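四、中间状态：箱子开着的时候

4.1 “差不多装好了”的持续时间

包装研究的文献对两个时刻格外偏爱：箱子还是空的时候，以及箱子已经封上的时候。前者可以测容积，后者可以测抗压，两者都便于制表。夹在中间的那一段，也就是箱盖敞着、里面垫了点东西、放了点东西、装箱的人正在想别的事情的那一段，通常在论文里占一个箭头的宽度。本节打算给这个箭头多留一点篇幅。

我们在访谈中请受访者说明，一只箱子从什么时候起算“正在装”，到什么时候算“装好了”。前一个问题几乎没有争议：垫层铺下去就算。后一个问题则引出了各种神学。有人认为胶带是唯一的标准；有人认为把箱盖交叉折好也算，胶带属于形式主义；一位在小型服饰店Adero负责发货的受访者主张，箱子要等到离开她的视线才算装好，在此之前她保留随时往里再塞一样东西的权利。她行使这项权利的频率相当高。据她的同事说，有一次订单里的披肩已经寄到客户手里，她还在想应该加一张卡片。

4.2 垫层作为一种表态

气泡膜在教科书里的功能是缓冲。在实际操作里，它至少还有一项功能：宣告占用。一只空纸箱放在桌上，谁都可以拿去装自己的东西，或者压扁了送去回收；同一只纸箱铺上一层气泡膜，就成了某个人的箱子，旁人会绕着它走。Wulan Nair在她的工作笔记里把这种现象记作“湿毛巾占座”，我们沿用了这个叫法，尽管审稿人建议换成更庄重的术语。

这项功能也解释了一个让我们困惑过一阵的观察结果：垫层往往铺得很早，早于对箱内物品的任何规划。受访者先铺膜，后找东西，找到什么放什么。Festodik的装箱手册要求按重量由大到小依次放入，手册本身印得很漂亮，我们见到它的时候，它正被用来垫一张桌腿。

4.3 小件先行

按重量排序的建议在逻辑上无懈可击，在行为上几乎没有追随者。人们倾向于先放手边的、小的、已经有自己外壳的东西。眼镜盒是一个典型：它自带硬壳，不需要包，不需要折，形状讨人喜欢，放进去立刻产生进度感。带塑料包装的扁平物件排在第二位，理由大致相同。真正麻烦的大件，例如带帽的厚外套，则一直留在外面，直到剩余空间已经被眼镜盒占据了最有利的位置。

Golnar Bahrami把这种顺序称为“按愧疚感由小到大装箱”。我们没有找到更好的说法。小件的先行放置会带来两个后果。其一，小件居中。没有邻居的东西总是被放在箱子中间附近，好像那里最安全；随后进来的东西却需要中间，于是小件被推来推去，最终落到某个角上。其二，箱子显得很空，而显得空的箱子会招来更多的小件（图1）。

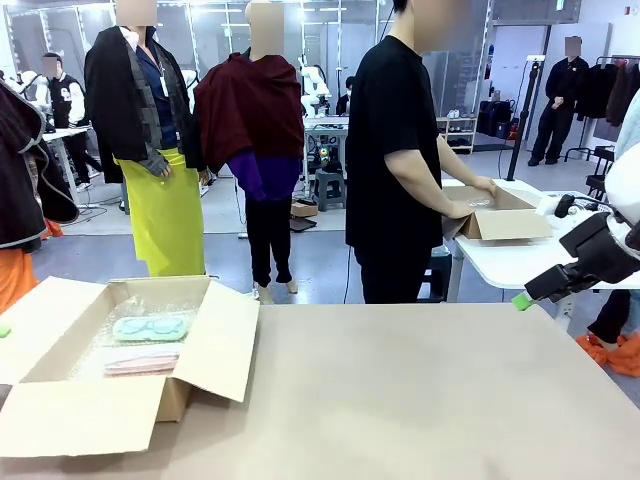

图1 服饰陈列旁的敞口纸箱，内铺气泡膜，放有淡薄荷绿色眼镜盒与塑料包装的粉色扁平物件；右后方白色桌面上另有一只敞口纸箱。

招来的速度取决于箱子离人有多远。伸手可及的箱子会像抽屉一样被对待，谁路过都可能往里放点什么；隔着一张桌子的箱子则保有某种尊严。两只箱子同时敞着的情形更为复杂，因为它引入了选择，而选择在装箱这件事上从来没有帮过忙。受访者普遍承认，他们曾把东西放进“另一只”箱子，并且在封箱之后才想起来。Tabrizi仓库的退货登记表为此专设了一栏，名称是“其他”，也是全表填写最密的一栏。

4.4 陈列与装箱的邻近

服饰类场所还有一个特殊之处，值得单独说明。在这里，已经穿在人台上的衣服和等待装箱的衣物常常共处一室，前者垂挂得体，后者裹在塑料里。陈列人员花很多时间让一条披肩看上去像是随意搭上去的，装箱人员则花很少的时间把同样的披肩叠成一块砖。两组人对彼此的工作都有意见，内容可以概括为“褶子”。

邻近也带来了实际的诱惑。九月换季时，Puria展厅的一名店员为了凑齐一套发货，直接从人台上取走了毛衣，留下外面的披肩维持体面。此事直到有顾客掀开披肩询问里面的尺码才败露。店方此后规定，人台上的衣物不得进入任何敞口的箱子，对封好的箱子则未作规定，我们认为这是一处疏漏，并已告知店方。

4.5 关于箱盖

最后讨论箱盖。敞口纸箱的四片箱盖在装箱过程中承担了大量没有写进标准的任务：搁手、挡住滚动的胶带卷、临时放一支笔。向外折开的箱盖会逐渐积累折痕，到封箱时已经不太愿意回到原来的平面上。受访者对此的处理方式高度一致，即用手掌按住，多贴一道胶带。

箱体抗压的计算通常假定箱盖平整。我们访谈过的人里没有谁见过这样的箱盖，除了在供货商的目录上。下一节转入封箱阶段，届时将对“多贴一道”的含义作更细的区分，包括那种贴完之后又划开、放进一副眼镜、再贴一道的情形。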